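Kistard Tabletop Set, data card
Prepared by Qianru Song and Dong-hyun Koo, Clindcombe
Revised 10/23/21

Summary
Kistard is a collection of robot demonstrations recorded over a white table with toy food, cookware and a toaster oven. It holds 372 episodes, of which 313 are designated for training.
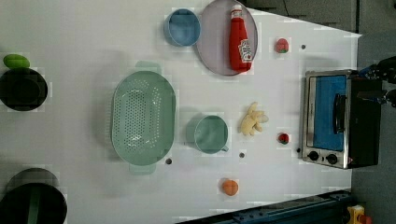 Overhead view, with the gripper at the upper right.

Collection
Episodes were recorded by trained operators at the Clindcombe site. Object positions may change between episodes – users should not assume a fixed layout.
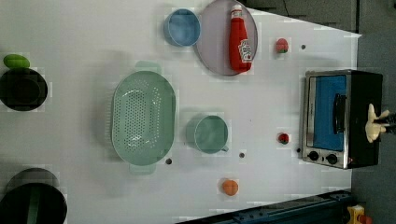
Each episode is stored with its joint positions, gripper state and a written task instruction. Failed attempts are kept and labeled as such.

Access
Requests should be sent to the Cui data office. Redistribution requires written permission.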